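# Attending a Sentencing Hearing: Frequently Asked Questions

The Stavstead District Court receives many inquiries before hearings that draw public interest. The answers below apply to all criminal sentencings held in the Jaltach Street courthouse.

**Are sentencing hearings open to the public?**

Yes. Unless the judge has ordered a hearing closed, any person may attend. Courtroom 4 seats 77 members of the public. When it is full, visitors are directed to the Amato Annex, where the hearing is shown by live video.

**When should I arrive?**

The doors open 90 minutes before the first hearing of the day. Seats may not be reserved or held for another person. The first two rows are set aside for victims and their families.

**What may I bring inside?**

Bags are searched at the entrance. Phones must be switched off and remain out of sight. Recording of any kind is prohibited and may be treated as contempt of court.

**Is there a dress code?**

Visitors are expected to dress neatly. Hats are removed unless worn for religious or medical reasons. Clothing bearing a message about the defendant, the victim or the verdict is not permitted in the courtroom, and court officers may ask a visitor to cover it or leave.

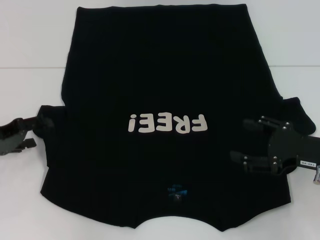 Berkay Karakaya wrote to the clerk's office that the rule should be posted at the street door as well as on this page, and asked whether buttons and ribbons were treated the same way. They are. The notice at the street entrance now includes the rule in full.

**May a victim speak at the hearing?**

A victim may make a statement in person, in writing or through a representative. Written statements must reach the prosecutor's office five business days before the hearing. A copy is provided to the defense.

**Does a guilty plea mean the sentence is already decided?**

No. The parties may recommend a sentence, but the judge reviews the presentence report and hears from both sides before imposing one. The judge may also postpone the hearing to obtain further information.

**How can I obtain a transcript?**

Transcripts are prepared by Grullireo Reporting under contract with the court. Submit Form 300 to the clerk's office with the case number and hearing date. Standard delivery takes 30 days. Sealed portions are not released.

**Whom do I contact about disability access?**

Call or visit the clerk's office at least three business days before the hearing. Interpreters and hearing devices are provided free of charge.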